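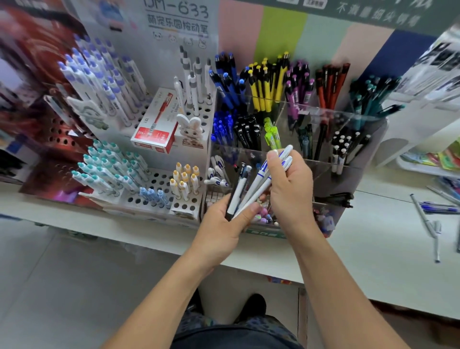

Sort by refill first and worry about color later, was the advice Jillia left under the question within the hour, and several people seconded it before anyone had written a proper answer.

How do you keep a pen counter from turning into one big jumble?
Asked by Mireille Collet, 3 April 2005

Hello everybody, and thank you in advance for your patience, I know I go on a bit! I look after the pen counter in a small stationery shop in Mesholm, and I love it dearly, but it is driving me up the wall. We sell press pens singly, the cute kind with animal faces on the sign (DM-633 is one of ours, the "pet paradise" ones), and they stand in a white perforated stand with the colors grouped together. Teal in one cluster, yellow-orange in another, the purple-blue ones off to the side. It looks so cheerful first thing in the morning.

The trouble is the clear acrylic organizer next to it. Customers try a pen, can't remember which hole it came from, and drop it in the front compartment with the little trinkets. By closing I have a whole heap of white pens in there, and half of them look alike until you get them right up to your nose. I pick out a handful at a time and sort them in my hands, and last night that took me 29 minutes. Is there a quicker way? Would you take the organizer away altogether? I'd be sorry to lose it, as the children adore rummaging in it.

3 answers

Sølve Dalen
Oh, I feel for you, Mireille! I had a counter like yours for years and please don't take the organizer away, because the pens will only end up on the bare counter or, worse, on the floor.

What helped me was giving the strays a home of their own. I put a plain mug by the till with a little card, "Tried me? Leave me here," and most people were very happy to use it (the rest still put them anywhere they liked, bless them). Then I emptied the mug every time the shop went quiet, so it was only ever a few pens.

For the sorting itself, hold one kind in your left hand and keep adding to it until there are no more of that kind in the heap. Put that bunch back in the stand, then start on the next. I used to make little piles all over the counter and there was never any room for them, with boxes and figurines and whatnot everywhere. Holding the bunch keeps everything else where it is. Look at the printing on the barrel before you look at the cap, too. I once put 70 pens away by cap color and had to take every one of them out again, and I don't mind telling you I went home cross.

And do move the trinkets to a dish of their own. Small things at the bottom of a compartment make pens lie every which way, and you'll be fishing around them forever.

Marti
just buy a bigger stand

Sornomum
I agree with Sølve about the mug, it's a lovely idea. One thing I'd add is to leave a few holes empty in every color group. We had ours packed so tight in February that people couldn't get a pen back in even when they wanted to, poor things, so of course they dropped it in the nearest box. I took six out of each cluster and kept them in the drawer underneath as spares. Refilling takes a minute in the morning with your coffee.

Also keep a scrap pad tied to the stand, so they try the pen right there and don't wander off with it. Good luck, and let us know how you get on!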